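Fix the Old Office Computer First

Our town office in Nevby replaced seven desktop computers in January. The old ones went onto a pallet in the hallway, and the plan was to send the pallet away. I think that was a bad plan, and I said so at the time. I am writing it down now that I have cooled off a little.

My complaint is simple. A desktop computer from a big office supplier is one of the easiest machines in any building to repair. It is easier than a coffee maker. It is far easier than the thin laptops that took the place of ours, which are glued in places where I would like to see a screw.

What the money says

The quote from Lundgren for one new laptop and dock was 986 dollars. A used hard drive and more memory for an old desktop would have come to much less than that, and an hour of somebody's time. Colleen Tremblay, who keeps the office budget, told me an hour of somebody's time is never free. She is right. I still don't think it costs 700 dollars.

The other argument was age. Old machines are slow, people said. Some of them are. Most of the slowness I have met in offices came from a tired drive or too little memory, and both can be changed by a person who has never done it before. I learned on my sister's computer in Brorno with a screwdriver and a library book.

What is under the cover

People are afraid of the inside of a computer. They expect something sealed and delicate. I wish every office would take the side off one machine and let the staff look in for two minutes. In an old Dell, the power supply is a gray box up at the top, and the drives go in blue carriers with a tab on top of each. One carrier can sit empty with a hard drive in the one next to it, so there is a place to put another. The cables droop all over and look worse than they are — they are only data and power.
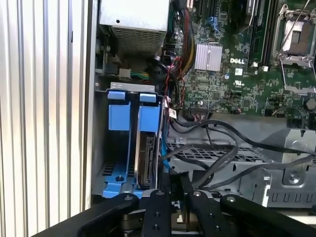 What I would ask for

Before any office throws out a computer, somebody should open it and write down what is wrong with it. If the answer is "nothing, it is old," that should go on the form too. Agnes Westerberg does this at the school in Skesness, with one sheet of paper per machine taped to the case. Some of hers still get scrapped. I have no quarrel with that, as long as the drive is taken out first and the memory goes in a drawer for the next one.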